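5. When the Other Arm Is in the Way: Occlusion Faults in the Simulated Kitchen

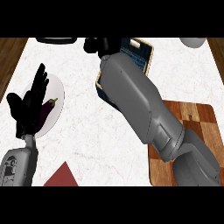
Vol. 4, No. 2, p. 19

Figure 5. The Cindemska countertop task in simulation. The left hand is open over the plate with the eggplant; the right forearm lies across the view of the blue basket.

5.1 The fault

The task is one a child would find dull. The left hand picks the eggplant up off the plate, the arm carries it over to the basket, and the hand lets go. The right arm has no job in this at all. It is told to stay out of the way, and for most of the project we believed that it did.

What it did in practice was stay out of the way of the left arm, as defined by the collision checker, which is a much narrower courtesy. The resting pose handed down from the Gidau controller kept a safe distance between all links and was, by every number we logged, beyond reproach. It also put the forearm between the camera and the basket. In Figure 5 only the left and right edges of the basket and its upper part can be seen past the arm. The policy was being asked to put a vegetable into something it was mostly looking at a forearm instead of.

The policy did not stop and complain, as we had no channel through which it could. It picked up the eggplant neatly, moved it toward the middle of the counter, and released it over whichever spot it had most recently decided was a basket. A popular choice was the checkered cutting board, itself half buried under the same arm. We had included the board as a distractor and must report that it distracted.

5.2 Why we missed it

The success check in Breline, our simulator, reads object positions straight from the physics state. It knows where the basket is even when no camera does. Our planner, Kragh, used the same state when it made the demonstration runs, so every demonstration showed a confident arm heading for a target that the images barely contained. The demonstrations were correct and, as lessons, close to useless. We had written a very good teacher with X-ray vision and a student without it, then marked the student down for not paying attention.

There was a second reason, less technical. The five of us had been reviewing failed runs from a free viewer camera, which can be dragged anywhere. Each of us, without discussing it, had dragged it to a place where the basket was in plain sight. The failures looked baffling from there. They stopped being baffling on 31 March 2021, when the viewer would not load and we were reduced to looking at what the policy itself had been given.

5.3 Changes made

We tried the cheap fix first and moved the basket. This worked in the sense that the fault went away and came back under another name: with the basket shifted, the resting arm covered the bowl used in a different task. We moved the basket back.

The second attempt added a visibility term to the choice of resting pose. Before each run, the controller now renders the view with the idle arm in each of four candidate poses and keeps the one that leaves the most of the target uncovered. This costs a little time at the start of a run and nothing after that. It also means the robot sometimes begins by folding its unused arm into a posture that looks like sulking.

We then threw out the demonstrations in which the target was mostly covered at the moment of release and had Kragh make new ones. Throwing them out was more painful than it sounds, as they included nearly all of the runs we had used in talks.

5.4 The safety side

A dropped simulated eggplant hurts no one, and we would leave the matter there if the same resting pose had not been copied to the physical cell in September. The collision checker on that cell has the same blind spot: it protects the arms from each other and has no opinion on what either of them hides. An arm that can block a basket can block a hand resting on the counter. The cell runs behind a guard with the power cut when the door opens, and we had no injury and no contact. We would still prefer that this be owed to something other than the door.

The physical controller now refuses to start a carry when the drop area is mostly covered in the camera view. It refuses quite often. Operators dislike this and have said so – one log entry consists of a single word we have left out – but a refusal can be read, timed and argued with, and a confident release over a cutting board cannot.

5.5 What remains

The visibility term is computed once, before motion begins. It says nothing about the working arm, which passes in front of all sorts of things on its way across the counter. For short carries this has not mattered. For longer ones we expect that it will, and Section 6 describes a version that checks again during the motion, along with the new fault it brought with it.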